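L'hôtel Bagheri cherche ses voyageurs testeurs pour février

Vous aimez les hôtels, vous avez un avis sur les oreillers et vous lisez toujours les commentaires des autres avant de réserver ? Alors nous serions vraiment heureux de vous recevoir !
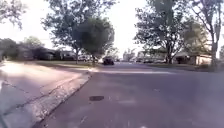 Une rue bordée d'arbres

Nous ouvrons notre nouvelle maison à Firach, et avant l'arrivée des premiers clients nous aimerions la faire essayer à des gens curieux, patients et francs. Vous dormez chez nous 4 nuits, petit déjeuner et dîner compris, et vous nous racontez tout – l'accueil, la literie, le bruit, le café.

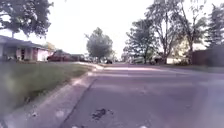 Une rue de notre quartier

Aucune expérience n'est demandée. Il faut être majeur, parler français et accepter de remplir un carnet chaque soir (comptez une petite demi-heure, davantage si vous êtes bavard comme nous).
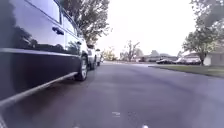

Le séjour est offert et nous remboursons le trajet jusqu'à 100 euros, sur justificatif. Le train s'arrête à Tikemport, puis un car monte jusqu'à Firach. Si vous préférez prendre la voiture, un break sombre rangé le long du trottoir n'étonnera personne par ici, et le stationnement dans la rue est gratuit. Pensez simplement à nous donner votre heure d'arrivée, l'accueil ferme à 22 h.

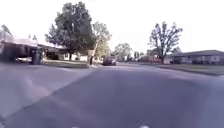

Kokeck, testeur lors de l'ouverture de notre première adresse, nous a écrit que le carnet lui avait paru long le premier soir, mais qu'il avait vu ses remarques sur le petit déjeuner prises en compte dès le surlendemain, et qu'il reviendrait volontiers.

Pour participer, envoyez-nous quelques lignes sur votre dernier séjour à l'hôtel, réussi ou non, avec vos disponibilités en février. Nous répondons à tout le monde, parfois avec un peu de retard.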